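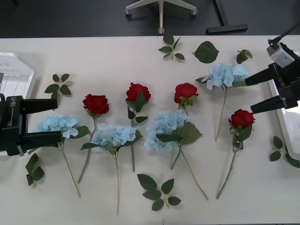
仿真花

仿真花,又称人造花、假花,旧时亦称“像生花”,是以布料、塑料、纸张、丝绢、蜡或其他材料模仿天然花卉制成的装饰品。它不需要浇水、光照和土壤,也不凋谢,这些特点使它在酒店大堂、牙科诊所候诊区和长期无人在家的公寓中取得了稳固地位。它需要除尘,但这一点在销售页面上通常排得比较靠后。

本条目主要介绍家居和小型陈设所用的仿真花,以红玫瑰与浅蓝色绣球的搭配为例说明其结构、整理和插制。婚礼花墙、墓园供花及影视道具花各有一套做法,不在此详述。

名称

“仿真花”一名强调像真,“假花”一名强调不是真,两个名称指的是同一件东西,差别主要在于说话的人是卖家还是婆婆。“像生花”见于宋代以来的文献,指用绢、罗、通草等材料做成的花朵,多供簪戴。“绢花”原指丝绢制品,后来也被用来称呼许多与蚕毫无关系的产品。“永生花”则是另一类东西,由鲜花经脱水、脱色、染色等工序处理而成,与仿真花混为一谈时,双方的爱好者都会不高兴。

沿革

以人工材料仿制花卉的做法历史很长。中国古代有绢花、绒花和通草花,宫廷与民间均有使用;欧洲的丝花则随服饰和女帽业发展起来,一度是相当讲究的手艺,染色、裁瓣、烫形各有专人。塑料普及以后,花朵可以成批注塑,价格大幅下降,仿真花由此进入普通家庭,并落下了一个至今未能完全洗清的名声:颜色过于鲜艳,叶子过于发亮,常年立在电视机旁边。

后来布面花瓣、包胶铁丝花枝和各类软质材料陆续推广,外观有所改善。所谓“手感花”以触感接近真花为卖点。客人确实会伸手去捏,捏完之后一般会说“哦,假的”,语气介于佩服和失望之间。

结构

一枝常见的仿真花由花头、花枝和叶片构成,较细致的产品还做出花萼。

花头。玫瑰花头由多层花瓣套叠而成,中心卷紧,外层略翻。绣球花头由许多小花片聚成球形或半球形,远看丰满,近看则取决于小花片插得是否均匀。运输中压扁的绣球花头往往一侧蓬松、一侧平坦,行内不少人将平坦的一侧称为“背面”,问题便算解决了。

花枝。多为细长的绿色杆,内有铁丝者可以弯折,无铁丝者只能维持出厂时的姿态。出厂时的姿态通常很直。

叶片。有的固定在花枝上,有的做成可拆的散叶,由使用者自行套上。散叶的好处是可以调整高低和朝向,坏处是散。拆开一包花材之后,最后找到的总是叶子,位置一般在包装袋的折缝里。

花萼。位于玫瑰花头下方的小片绿色部分。插好以后看不大清楚,但一旦脱落,花头就会像一颗搁在筷子上的丸子。

常见品种

仿真花不受花期限制,理论上任何花都可以与任何花同瓶,哪怕它们在自然界里隔着半年和一道海峡。实际销售的品种却相当保守,玫瑰、绣球、百合、郁金香、牡丹和满天星长期占据多数货架。

红玫瑰的辨识度最高,不需要说明书。它的缺点也在于此:单独插一大把,容易令人联想到求婚,放在会计事务所的前台未必合适。浅蓝色绣球体量大、颜色淡,能填满瓶口而不抢眼,常被用作底衬。二者搭配时,红色负责被看见,蓝色负责让红色显得没那么着急。深绿色叶片介于两者之间,遮挡花枝交叉处和其他不宜细看的部位。

天然绣球的花色在部分品种中受土壤酸碱度影响,偏酸时趋蓝。仿真绣球的花色受订单影响。

整理

插制之前一般先将花材摊开。家居手册普遍建议选用浅色、平整的台面,花与叶的颜色容易分辨,脱落的小花片也容易发现。深色木纹桌面会使绿色散叶消失得十分彻底。

摊放的方式大致有两派。一派按品种分堆,玫瑰归玫瑰,绣球归绣球,取用时心中有数;另一派按预想的顺序交替排开,花头朝上,花枝朝下,等于先在桌上排一遍队。后一种方法占地较多,花枝容易互相交叉,拿起一枝带起另一枝是常有的事,但它能较早暴露颜色扎堆的问题。插花讲师法伊扎尔·克里希南(Faizal Krishnan)在其自印讲义《瓶口以上》中主张交替摊放,并附有一句流传颇广的提醒:“先看一眼再剪。”讲义第47页专论剪枝,篇幅为半行,内容与上句相同。
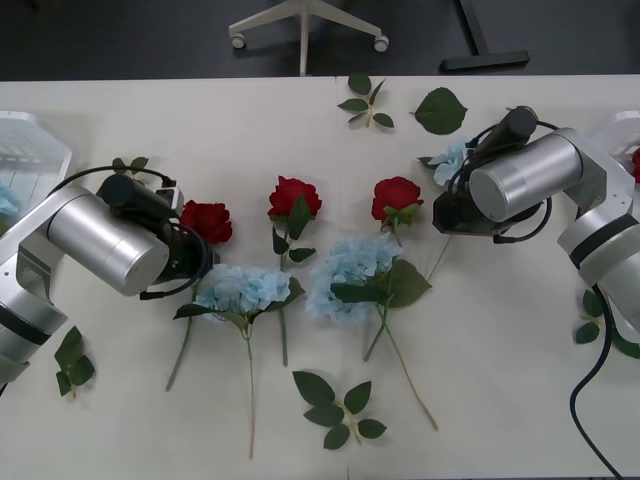

剪枝之所以受到如此重视,是由于仿真花枝剪短后无法接回。天然花枝剪短了,尚可用“反正过几天就谢了”自我安慰;仿真花没有这条退路,剪坏的一枝会陪伴主人若干年。稳妥的办法是先将过长的部分弯折后放入瓶中,确定高度再动剪。内含铁丝的花枝应使用钢丝钳,用厨房剪刀也能剪断,之后那把剪刀便不再适合厨房。

整形

新购花材大多带有装箱留下的压痕。常用的整形步骤如下:

一、握住花枝上端,由内向外逐层拨开花瓣。玫瑰不宜拨得过开,否则近似芍药。
二、轻抖绣球花头,将倒伏的小花片扶正。掉下来的小花片可按回小梗上,按不回去的放进口袋,洗衣服时再行处理。
三、将花枝弯出轻微弧度,相邻两枝的弧度不要一致。
四、套上散叶,叶面朝外,大叶在低处,小叶靠近花头。
五、布质花瓣的折痕可用蒸汽远距离熏一下。塑料花瓣不可照此办理,曾经照此办理的人无需再次提醒。

插制

容器的选择常被低估。透明玻璃瓶适合鲜花,用于仿真花时会把一束整齐划一的绿色杆子完整展示出来,有人因此向瓶中加水,以增加可信度。此举有一定效果,也有一定的生锈风险。不透明的陶瓶、瓷罐较为省心。瓶口过宽时可在内部垫入花泥、碎石或揉皱的纸团,纸团的品相不影响结果。

本地零售中较常见的容器系列有Vudelix的直筒陶瓶和Hinier的宽口罐。Inga牌瓷瓶釉色温和,瓶颈偏细,绣球枝放得进去,拿不出来时需要耐心。Bonik曾推出一款附带分格插片的花器,说明书共12页,其中大部分内容用于说明插片的安装方向。

一般先放绣球,定出低处的轮廓,再将玫瑰穿插其间,略高于绣球。玫瑰高度宜有参差,全部齐平会形成一种队列感,在阅兵之外不多见。叶片最后补入。完成后应后退几步观察,再从侧面观察,随后几乎必然会把其中一枝玫瑰拔出来换个位置,并在第二天换回去。

清洁与保养

灰尘是仿真花的主要敌人,也是它被识破的主要途径。真花来不及积灰。

日常可用软毛刷或吹风机冷风挡清理,顺序为先花后叶。防水材质可在加有少量中性洗涤剂的清水中轻涮,倒挂晾干;丝绢及纸质花不可入水。深红色花瓣初次清洗前应在不显眼处试擦,以免掉色,浅蓝色绣球不宜与其同盆,道理与洗衣相同,教训也相同。

阳光直射会使染色花材褪色,红色偏粉,蓝色偏灰,绿色叶片则可能泛出一种自然界尚未采用的青色。窗台上的仿真花应不时转动。换季收纳时可将花头朝上立放于箱内,以纸隔开,散叶另袋装好,袋上写明“叶”。不写的话,来年会被当作垃圾或茶叶。

评价

对仿真花的意见历来分歧。反对者认为它缺少香气和变化,摆得久了便与墙壁同类。支持者认为缺少香气对花粉过敏者是一项优点,而且墙壁也没有人反对。《居室小陈设》杂志2023年10月号刊出一份读者问卷,收回231份,多数受访者表示家中有仿真花,同时有相当一部分人表示自己不喜欢仿真花。编辑部未作解释,仅注明两组人有所重合。

在花艺界内部,仿真花长期用于练习。初学者可以反复拆插同一批花材,熟悉高低、疏密与配色,不必在每次失败之后另购鲜花。练习所用的花经多次弯折,铁丝疲劳,花头松动,最终多被插进工作室洗手间的瓶子里,在那里继续服务多年。

环境方面的争论集中在材料上。多数塑料及混合材质的仿真花难以回收,铁丝、布片与塑料结为一体,拆分费时。其总体影响与使用年限关系很大,频繁换购者难以主张节约。至于保留同一束花多年的家庭,通常也不是出于环保考虑,而是一直没有想起来要扔。

参见

绒花
通草花
永生花
干花
花泥
鸡毛掸子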